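Toy library at Tillano is getting a bigger room

Good news for anyone with small children and a small flat! The toy library in Tillano is moving into the old reading room in March, and I popped in this morning to hear what's changing. I've been borrowing from there for ages (we've had the same marble run home so often that I really should just buy one), so I'm not exactly a neutral reporter.

The short version is more shelves, longer hours and a lot more building blocks. 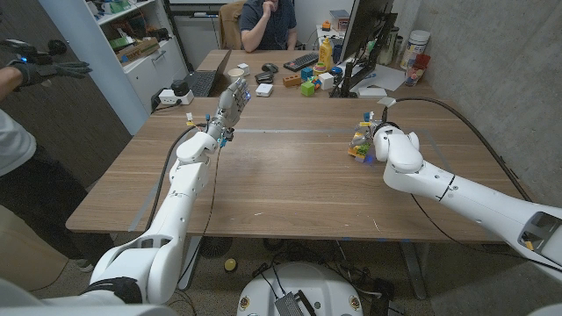
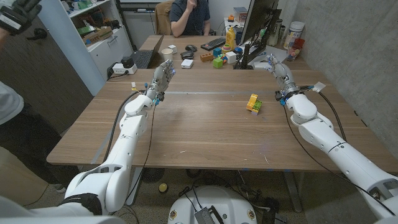 What's on the shelves

The collection has crept up to about 2000 items, and in the present room that means boxes on top of boxes, with the puzzles always at the very bottom. After the move everything will be out where you can see it, sorted by age, and the puzzles get a wall to themselves. I'm told the missing pieces are being hunted down as well, so if you've got a bit of wooden giraffe down the back of your sofa, do please bring it in.

Building blocks are easily the most borrowed thing, which won't surprise any parent. There will be 100 new sets to take home, from chunky ones for toddlers up to the fiddly sort with gears that my eldest likes and I keep finding in the washing machine. Rweyemamu, the toy shop on the corner, has given some of them, and the rest were paid for out of the summer fair.

How borrowing will work

You can still take 2 toys at a time on one card, and you can keep them for 14 days, same as before. What's new is that you'll be able to renew by phone, so no more dashing over in the rain with a dolls' house under your arm just to get it stamped. Big things like the play kitchen and the ride-on tractor will need booking ahead. I asked whether the drum kit was coming back and got a rather firm no, which I think the neighbours will be pleased about.

Cards are free for families living in Tillano. If you're from over Zollano way you can join too, but you'll have to pay a small deposit, and you get it back when you hand in your card.

Opening times and getting in

The doors will open at half past nine in the morning and stay open until six, so people coming home from work have a chance at last. Use the side entrance, next to the bike racks. It has a ramp, and it's wide enough for a double buggy (I checked with mine, and it was a squeeze on the old door every single time). There'll be a rug and some low chairs by the window for anyone who wants to try a toy before taking it home, and a kettle for the grown-ups.

The old room closes for a little while before the move, so anything out on loan then can stay with you until the new one opens. No fines will be added in the meantime. We've got the marble run again, and my two are delighted.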